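# 手持夹爪示教：软东西到底怎么录？（收桌子丢垃圾任务）

**楼主：泡面配醋**

先报情况。组里在做"收桌子"这个任务，手持双夹爪录示教，不碰遥操。纸盒、瓶子一类都还行，一到气泡膜、塑料袋就开始渡劫。

我录了 112 条，自己回放筛了一遍，软包装那部分看得想辞职。主要三个毛病：

- 夹的位置每条都不一样，因为气泡膜每次团出来的形状都不一样
- 松开以后它不掉，挂在指垫上，人就会下意识抖手腕
- 抖手腕这个动作，策略学得比什么都快。现在它放纸盒也抖，像刚洗完手找不到纸

想问各位：抖手腕的片段是删掉还是留着？

---

**2楼：老Wakik用户**

删。你教什么它学什么，你教它嫌弃垃圾，它就嫌弃一辈子。

---

**3楼：半夜调参的獭**

不同意楼上。真实部署的时候膜就是会粘，你把抖的全删了，机器人举着一片塑料站在桶边上，能站到你下班。

我的做法是留着，但单独打标签，"释放失败后的补救"，和正常释放分开采样。

---

**4楼：老Wakik用户**

打标签谁打？你打？

---

**5楼：半夜调参的獭**

我打。所以我叫这个名字。

---

**6楼：Siiri Kivi**

中文不太好，见谅。我们在 Achari 项目里试过两种方式，手持和遥操都有。

遥操录软物体，操作员没有手感，夹得太紧，很慢，一条要录很久。手持快得多，但是人太聪明了，手会做很多自己不知道的小动作。我建议先把膜折成长条再夹，不要抓一团。长条的姿态比较稳定，释放的时候也是从一端离开。

---

**7楼：泡面配醋（楼主）**

Siiri 老师中文比我写的周报好。

折成长条我也在试，贴一张录制时腕部视角的：
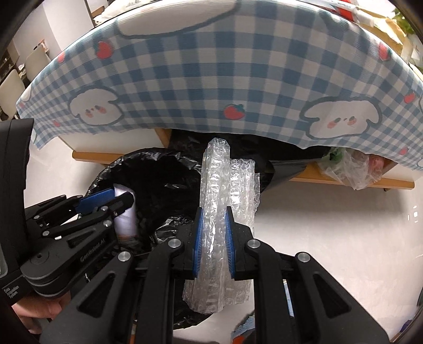 *气泡膜折成竖条，两片蓝色指垫夹住；左边那只夹爪拿的是另一样东西，悬在桶上方。*

现在纠结的是双手的节奏。两只手各拿一件，到底是一起放，还是一先一后？我录得很随性，有时候左手先，有时候右手先，看心情。

---

**8楼：Dotico搬砖人**

看心情这一条建议写进论文的方法部分。

认真说：固定顺序。我们之前也是左右随便来，结果策略学了个折中方案，两只手一起伸到桶口，然后互相谦让，谁也不松。看着特别有礼貌。

---

**9楼：半夜调参的獭**

谦让那个我见过，多峰分布的老毛病。不过换个能表达多峰的策略头也能缓解，未必要靠人去固定顺序。人一固定，泛化就窄了。

---

**10楼：Dotico搬砖人**

他才 112 条，谈什么泛化，先能把垃圾丢进去再说。

---

**11楼：路过学习**

弱弱问一句，桌布花里胡哨的有没有影响？蓝白格子加小狗加草莓，我看着都有点眼花。

---

**12楼：泡面配醋（楼主）**

桌布是我挑的，请尊重一下。

有没有影响还真没测过。纯色桌布也录了 16 条，太少，比不出什么。

---

**13楼：Siiri Kivi**

桌布可以留着，多换几种就好。我更担心黑色的桶内衬，反光很强，褶皱也多。黑夹爪进到黑袋子前面，腕部相机里对比度不高。如果方便，换一个浅色袋子录一部分。

---

**14楼：老Wakik用户**

换袋子可以，别换太勤。上次我们组有人每录一条换一个袋子，后来行政来问，我们说是为了数据多样性。行政说她也想要多样性，想要多样的经费来源。

---

**15楼：泡面配醋（楼主）**

汇总一下接下来打算怎么录：

1. 气泡膜统一先折长条，夹中段
2. 释放顺序固定左先右后，另外留一小批反过来的做对照
3. 抖手腕的片段不删，单独打标签（獭哥说他打）
4. 浅色袋子先买一卷

---

**16楼：半夜调参的獭**

我说的是我打我自己的。

另外第 1 条我有意见，夹中段两头都会耷拉，下面那头容易蹭到桶沿。夹偏上一点，让它垂着进去。

---

**17楼：Siiri Kivi**

同意夹偏上。但是不要太靠顶，太靠顶会晃，晃了人又想抖。

---

**18楼：泡面配醋（楼主）**

行，偏上，但不要太上。操作手册我就这么写了，下午新来的同学要是问"偏上是多上"，我让他来爬这个楼。

标签我自己打。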